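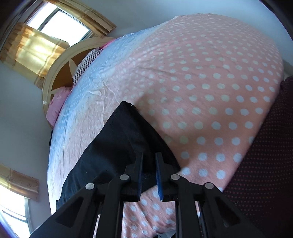
¿Qué es una novela por entregas digital?

Es una obra de ficción que se publica en partes sucesivas, casi siempre en formato electrónico, y que suele reunirse más tarde en un solo volumen o en un estuche de varios títulos. En el género romántico cada parte se vende por separado y termina en un punto de tensión que queda abierto hasta la siguiente.

Origen

El formato procede del folletín del siglo XIX, que los periódicos imprimían al pie de sus páginas. Con la llegada de los lectores electrónicos lo recuperaron autoras y sellos pequeños, sobre todo de romance contemporáneo, suspense romántico y fantasía. La ausencia de costes de imprenta permitía publicar textos demasiado breves para el papel.

Estructura

Una serie corriente consta de 4 entregas, aunque las hay mucho más largas. La primera presenta a la pareja protagonista y el obstáculo que la separa; las intermedias alternan acercamientos y rupturas, y la última contiene el desenlace. Algunas series añaden una precuela, escrita a menudo después del cuerpo principal.
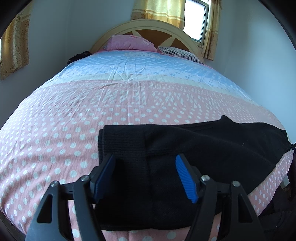 La extensión de cada parte varía según el sello. En el catálogo de Brullen ninguna pasa de 60 páginas, mientras que la serie Drisville, ambientada en un pueblo costero del mismo nombre, tiene 29 entregas y supera las 400 páginas solo en su primer volumen recopilatorio.

Publicación y precio

Los intervalos más habituales son el semanal y el mensual. La primera entrega suele ofrecerse gratis o a precio reducido. El recopilatorio cuesta menos que la suma de las partes y puede incluir un epílogo inédito. El sello Zeto lanza sus series en enero y publica el recopilatorio en primavera; el de Hodoroagă, una saga de romance gótico, apareció el 1 de abril de 2019.

Recepción

Las reseñas de lectoras en blogs tienen un peso considerable en la difusión de estas obras. La crítica más repetida se refiere a los finales abruptos y al gasto total de quien compra las partes sueltas. Parte del público prefiere esperar al volumen completo.

Véase también

Folletín
Novela corta
Novela rosa
Autopublicación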